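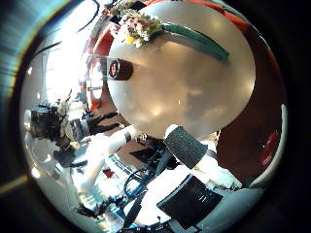 Wulton open house: a lot of talk about plates

I went to the Wulton open house in Grastier with low expectations and a notebook. Wulton sells tableware to cafes and small lunch places, and the invitation promised that visitors would "rethink the table." I have been running a lunch counter long enough to be wary of anyone who wants me to rethink a table. Mine holds food up and gets wiped.

The showroom is at number 604, past a tire shop and up a ramp that the delivery people clearly use too. Coffee was at the door, decent, in paper cups. You'd think a tableware company would put its coffee in tableware. I asked the woman at the sign-in desk and she said the cups were for display. Fine.

The tour started with the plates, and the plates took up most of the first hour. The one they spent longest on was a large round one in light gray with a curved rim. Our guide kept calling the rim "generous." It had a heap of chopped food on it, pale pinks and greens mostly, with a bit of bright yellow tucked in, and I will admit that food of that kind looks good on gray. It would look good on white as well, and white is what I have two shelves of. When somebody behind me asked about that, the guide said gray "lets the ingredients speak." The man who asked wrote this down, or pretended to.

My own question was about knives. A smooth, slightly glossy plate in a light color will show every gray streak a cheap knife leaves on it, and lunch places have cheap knives. The guide said the finish had been tested. I asked how, and she said thoroughly. I asked if I could see one that had been through a year of service, and she said that was a great idea for next time.

There was also a good deal of talk about handles, prompted by a long green one lying across the plate by the food. Color on the handle, the argument goes, means staff put the right tool back in the right place. In my kitchen staff put the tool back in the nearest place, whatever color it is. I have tried tape, paint and a drawing on the wall.

The table setup

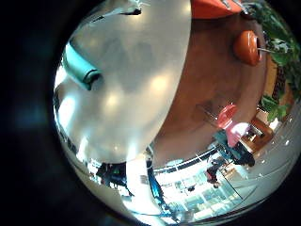
The round brown table, with the orange cup and the plant.

I liked this part better than I meant to. The top is a reddish brown with a little sheen to it, and a small glossy orange cup on that color is hard to miss. From the point of view of a person who has to spot uncollected cups across a crowded room at ten past one, that is worth something. I'd want to see it under my lights before I believed it, though. Daylight and a clean showroom do a lot for a cup.

The thin silver thing sticking out of the cup started an argument I was glad to stay out of. A couple who run a bakery wanted to know whether a cup that size would tip with a spoon in it. Wulton's view is that it won't. The baker's view is that Wulton has never met her customers. For what it's worth, my experience is that small cups tip when people put bags down next to them, and no cup has ever been designed for bags.

Then the plant. It's a handsome leafy plant and the leaves come right over the edge of the table. I know why showrooms do this. I also know what happens to a plant at elbow height in a place that serves soup. If you take a seat's worth of table for leaves, you should say so in the price per seat, and the handout with the seating plans said nothing about it.

Lunch was sandwiches. They charged eight dollars for them, at an open house, and I'm still a little sore.
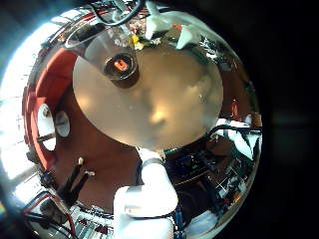

Sem Maes
Grastier, August 30, 2019

After lunch we split up, and my group got the session on small servings. The idea is simple enough. You take a dark little cup, put something bright in it, and stand it on a big pale round. In our case the round was beige and the bright thing was orange. The guide asked us what we noticed first and everyone said the orange, because what else would you say?

She then made the claim I had been waiting for all day, that a small portion in a dark cup "reads as larger." I asked larger than what. Larger than the same portion in a white cup, she said. I asked if anyone had put the two side by side in front of paying customers. There had been a trial at a place called Gultis, apparently very successful, with results to follow in September. I've asked to be sent them. I would bet the sandwich money that I won't be.

My trouble with the small dark cup is plainer than that. You can't see to the bottom of it at a glance, so whoever is on the dishes has to look into every single one. Dark on the inside hides a dried ring of sauce very well. The baker raised this before I could, and the guide answered that a good soak takes care of it. A good soak is 20 minutes I don't have at that hour, and neither does she.

The beige I have fewer complaints about. It's a warm color, it doesn't shout, and a dark cup stands out on it clearly enough that a tired server could find it. I asked the price of a box and was told it depended on the relationship. I asked what relationship. We were then shown the loading area.

Drummond gets its small wares from Wulton already and their buyer, who was in my group, told me deliveries come when promised and the boxes are packed properly. That was the most useful thing I heard all day, and it came from a customer.

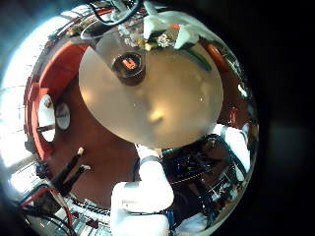
Independent Lunch Counters Club, Supplier Visits

If you are thinking of going to the next one, take a plate of your own from home and a knife you don't care about. Ask for prices before the tour, while they're still handing out coffee. The ramp is steep if you're carrying anything, and parking by the tire shop is for tire customers only, as two members found out.

I asked for one gray plate and one small dark cup to try in my own dishwasher. Wulton said samples go out within the month. I'll put a note on the club page when they arrive.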